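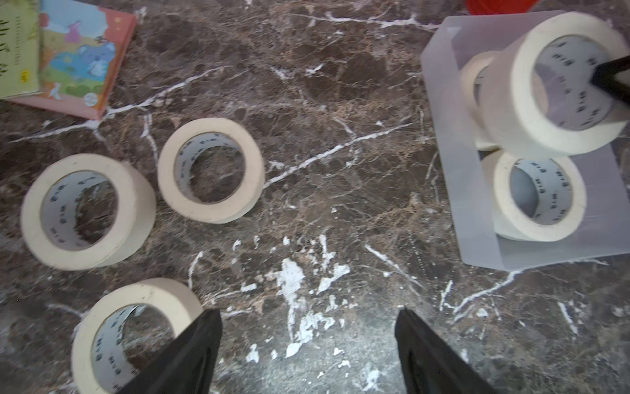 3.2 Masking tape as a household supply

Of all the things people in our study kept "just in case," masking tape was the one we most enjoyed talking about. We had expected the pens and batteries to take up most of the interviews. Instead, 15 of the 34 homes brought out tape without being asked, usually several rolls at once, and the talk that followed was some of the liveliest in the whole set of recordings!

Figure 4. Six rolls of cream masking tape with gray cardboard cores, spread out on a dark brown marble tabletop. Two children's books are stacked at the upper left.

The spread in Figure 4 shows a good deal of what we mean by a "loose supply." Some of the rolls lie loose and others sit in an open translucent plastic bin, and they share the table with books that belong to a different part of family life. Gray characters repeat around the inside of the cores, and this is a lovely small detail for anyone who studies packaging: once the outer wrap is thrown away, the core is often the last place a maker's name can survive. Ristić's earlier work on kitchen drawers (the Krasniqi survey) treated such markings as noise. We coded them, and we are very glad we did, for people used them all the time to tell one purchase from another.

Wear was the second thing we coded. A light scuff or a smudge on the rim, like the one on the roll at the lower left of Figure 4, was scored as 1 on our four-step scale. Clean bands were scored as 0. Csenge Lakatos and Krum Ionescu scored every roll separately and then met to settle the differences, 19 in all, most of them over whether a mark was dirt or a dent in the paper.

What did people use the tape for? Painting came up first, as anyone would guess, but it was quickly overtaken by labels: freezer tubs, school folders, the backs of puzzles, cables behind the television. One mother in the Wangate group had mended the spines of picture books with it for years and could date each repair by how yellow the strip had turned. We found this delightful, and it led us to add a question on repairs for the October visits.

Storage habits were harder to sort. Flat stacks, rolls hung on a hook and rolls standing on edge in a drawer all turned up, sometimes within the same home. We had hoped to link these habits to the number of rolls owned, but the link was weak, and we come back to it in Section 3.4 together with string and rubber bands.

Related items
Kolev, S. and Falcão, L. String, twine and the second drawer
Ristić, V. What stays in the kitchen: notes from the Krasniqi survey
Lakatos, C. Labels written by hand on freezer tubs
Ionescu, K. A four-step wear scale for paper goods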